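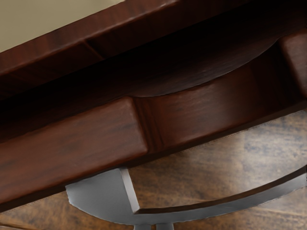 Dark reddish-brown wood with a glossy, mahogany-like finish.

Print | E-mail

The Desk Returns to the Family Room

For many years the home desk was treated as a temporary object, bought in a hurry and replaced at the next move. Furniture makers now report a steady return to heavier pieces intended to remain in one room for decades. Nollow, a manufacturer based in Kistville, has built its current range on that assumption.

The company began with dining tables and added desks when its customers asked for matching work surfaces. Its catalog lists seven models, the largest of which has a writing surface 40 inches deep. Last year the workshop delivered 1,164 desks, most of them to households with no separate study. The desk in these homes must share a wall with a sofa, a bookcase or a piano, and its proportions are planned accordingly.

Finish is the first decision put to the buyer. A high gloss reflects lamps and windows and shows fingerprints readily, while a satin surface is more forgiving in a room used by children. Nollow offers both on every model – the price is the same – and sends samples on request. Buyers are advised to view them in the evening as well as by daylight.
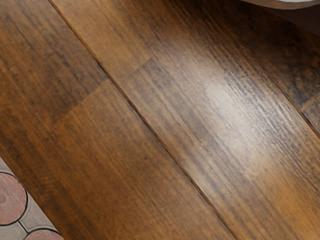

Weight is the second consideration. A full-size desk with two pedestals should be carried, never dragged, and felt pads should be fitted before it is set down. The pads collect grit over time and need to be changed once a year. On an uneven floor, adjustable feet will keep the drawers running true.

Two other firms in the region have taken different paths. Funside makes smaller desks for younger users, with tops that can be raised as a child grows. Stetsiuk restores older pieces and keeps a stock of 3,000 handles, locks and hinges, many salvaged from office furniture. Its waiting list for refinishing currently extends beyond the summer.

All three will show their work at the Kistville furniture hall in April. Admission is free, and orders placed at the hall will be delivered in the sequence received.

Print this article | E-mail this article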